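4. Recording your first batch

I'm assuming you've finished section 3, so both grippers are charged, paired and showing up in Sterka. If one of them isn't, go back now. I once recorded a whole morning with the left one missing and had to throw the lot away.

1. Sit square to the table with the board flat in front of you. Pull your chair in until your elbows bend comfortably.

2. Open Sterka, pick the Gusurow profile and type in a task name. Keep it short and boring. "wipe_toy" is fine.

3. Pick up both grippers and squeeze each one fully shut, then let it open all the way. Sterka uses this to set the range of the jaws, and it does it again for every new session.

4. Check your cables. You want enough slack to reach the far side of the board without a tug.
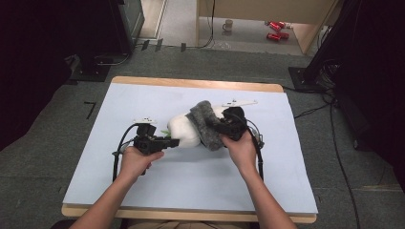 5. Press the pedal, wait for the beep, and do the task once from start to finish. Press again to stop. Anything under 90 seconds is good -- longer takes still save, but Tukasik chops them up in training and the cuts land in silly places.

6. Put everything down, change the starting position a little, and go again.

Note: Don't perform! I was very slow and careful in my first takes, and the model learned to be slow and careful too. Move the way you'd move if you were just cleaning the thing.

Caution: Keep your fingers on the handles. If you poke the toy with a bare finger, Tukasik has no idea how to copy that, so delete the take. 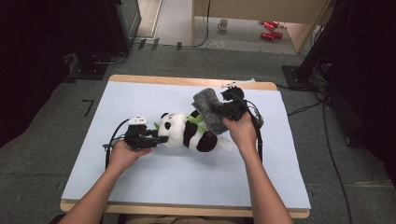 Two-handed tasks need a bit of thought before you start, mostly about which hand does what. I like one hand to hold and the other to work, and I stick with it for the whole batch. With the panda, the left gripper stays up at the head end and the right one has the gray cloth. Swap sides if you want, but save that as a separate task.

7. When you've got a batch, open the review tab and play back at least 3 takes at full speed. Look for dropped frames and jumpy jaw readings.

8. Hit Export. A first model wants around 800 takes, so spread them over a few days and rest your wrists.

Caution: Don't unplug either gripper until the export bar has gone away.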